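Subject: Re: [Grumolside] screwdrivers again
From: Liesbeth Van Leeuwen
Date: May 2024

Riku Minami wrote:
> Does anyone have a box deep enough for the long
> screwdrivers? Mine keep tipping out of the tray.

Riku, try a plain open-topped one. Mine is black and sits at the back of the white table, by the brick wall. The orange and yellow screwdriver goes in tip first.

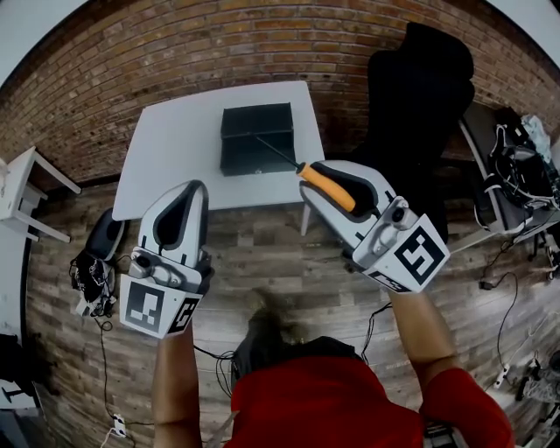

1 min read

I keep the short ones in a drawer. There are 3 spare boxes at Pastbridge if you want one.

Liesbeth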